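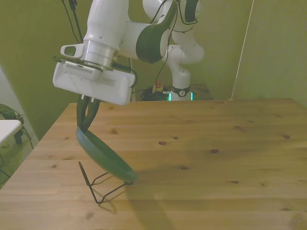
Dish Stacking and Table Clearing: Participants Wanted

Werkunora is looking for adults to take part in a paid study of how people handle and put away everyday dishes. Sessions are held at our Stultadwood site through November.

What you will do
You will work at a wooden table with shallow dishes and a wire stand. We ask you to pick up, tilt, turn and set down each dish the way you would at home. A session has 96 short trials with 3 breaks.

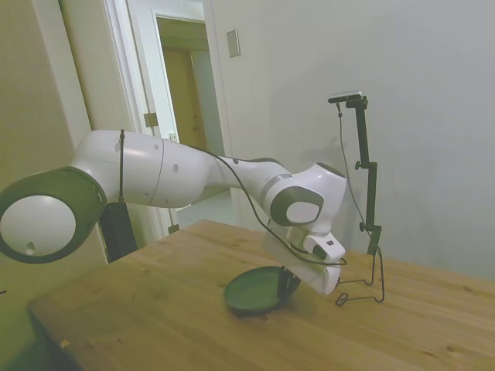
Green dish on the table, tilted up on one side.

Who can apply
You must be 18 or older and able to lift light kitchenware with either hand. Left-handed people are encouraged to apply. Kitchen or restaurant work is not required. Please leave rings and bracelets at home. 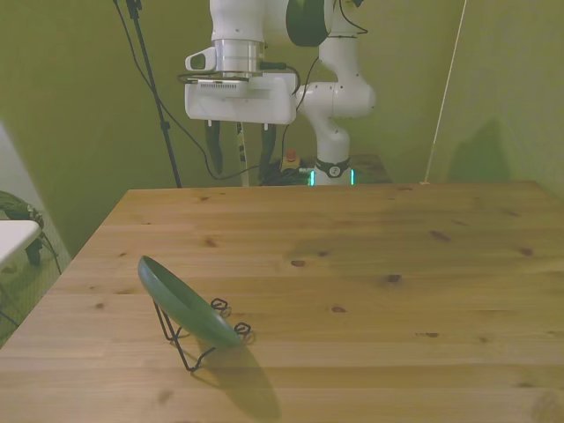
The pine table at Stultadwood.

Pay and time
Participants receive $200 after completing all 5 visits. Morning visits start at 9:30 and afternoon visits at 1:00. Parking is free in the Garrido lot. If you miss a visit, call the front desk to rebook.
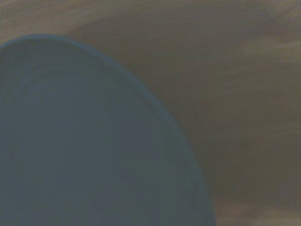 Blue-gray dish, close up, showing the raised rim.

How to apply
Fill out the Plornard sign-up form at the front desk or ask for one by mail. List your writing hand, the times you are free and a daytime phone number. Forms are accepted until the end of October.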